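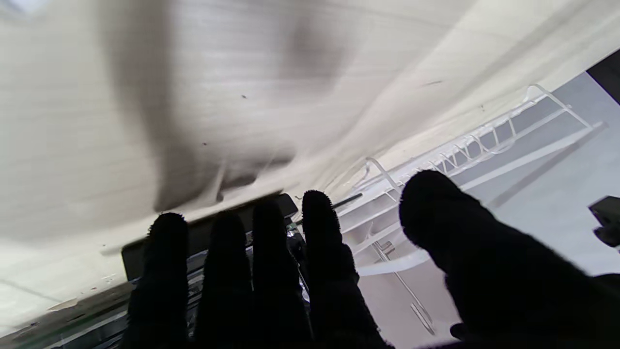 The Hegyi Collection in Cliltitz will open its store of costumes, props and production papers from the science fiction serial Cladent to the public in March. The collection has been in private hands since the serial ended and has been shown only in small parts before now, mostly as single items lent to other exhibitions. Visitors will be able to see it in three rooms on the ground floor of the former Berel glove works, next to the railway station. Costumes too weak to hang will be shown lying flat on plain undyed cloth, much like the cream-white sheet behind the black hand in the photograph. Entry will be by timed ticket.

**What will be on show**

The collection holds around 500 catalogued items. Not all of them will be out at once. The first display takes in the main uniforms, the bridge panels, the hand-held equipment and a large group of painted backing boards made for the mine episodes. The boards have not been seen outside the store before. They were kept rolled or stacked for many years and some have lost paint along the lower edge. They have been cleaned and the loose paint has been fixed down, but nothing has been repainted.

The first room covers the ship and its crew. It includes the captain's grey jacket from the opening episode and the altered version worn later in the serial, with the collar cut down and the shoulder badges moved. Labels give the episode in which each item was used, where this is known. Where it is not known the label says so.

The second room is given over to the mine. Besides the backing boards there are helmets, lamps, rock drills made from painted foam and hard plastic, and the scale model of the pit head. The model no longer lights up. Its wiring has been left in place and can be seen through a panel in the back of the case.

The last room deals with how the serial was made. It has call sheets, costume drawings, prop lists, shooting scripts with changes in pencil, and letters between the production office and the workshops. Several of the letters are about late deliveries and unpaid bills. A reading table holds copies of the scripts, which visitors may handle.

**The Berel game**

The display also covers Berel, the computer game based on the serial's mining colony. The game was sold on floppy disk and was never reissued. The collection holds boxed copies, the designers' maps on squared paper, an early draft of the manual and two sets of test disks from different stages of work. The earlier set has a level that was left out of the finished game.

The finished game will be playable in the last room on a computer of the right age, with a keyboard and the original joystick. Turns will be kept short on busy days. The test disks will not be run in public. They have been copied, and a recording of the missing level will play on a screen beside the case.

A page on the collection's website will bring together the box text, the manual, the maps and the magazine advertisements. The page is for reference only and the game itself will not be offered for download.

**Catalogue**

A printed catalogue will be on sale from the opening day. It lists every item in the collection, including those not on display, with measurements, materials, condition and any known history. Replicas and later copies are listed in a section of their own. The collection owns a small number of these, mostly badges and side arms bought in mixed lots, and none of them will be shown with the originals.

Anyone who worked on Cladent or on the game, or who has papers or photographs from either, is invited to write to the collection. Corrections to the catalogue are also welcome and will be added to the online version. The collection is particularly short of information on the second unit and on the workshop that made the helmets.

**No items for sale**

The Hegyi Collection does not sell, swap or value props. It cannot give an opinion on items offered for sale elsewhere, and asks that photographs of such items are not sent in. Requests for loans from museums and galleries should be made in writing, with details of the building and the dates wanted.

**Visiting**

The display will be open every day except Monday. Tickets are sold in advance through the website and at the door if there is room. Each ticket gives a starting time, and visitors may stay until closing. There is step-free access from the station side of the building, and a lift is not needed as all the rooms are on one level. The light is kept low in the first room to protect the dyes in the costumes.

Photography for private use is allowed without flash. Tripods and large bags must be left at the desk. There is no café on the site, but hot drinks are sold at the station. Parking in the yard is limited to people who hold a disabled badge, and all other drivers should use the town car park behind the swimming baths.

School and club groups can book a guided visit, which lasts two hours and includes time at the reading table. Groups should state when booking whether they wish to use the game computer.

**Notes for editors**

Cladent was a studio-made serial set on a supply ship and in the mining colony it served. The Hegyi Collection began with the purchase of the costume store when the studio closed, and was later joined by the papers of the production office.

A press viewing will be held before the opening. Places are limited and should be requested from the collection's press desk in Cliltitz, giving the name of the publication and stating whether filming is planned. Pictures of the uniforms, the pit head model and the game packaging can be supplied on request, free of charge, for use in reports about the display. They should be credited to the Hegyi Collection.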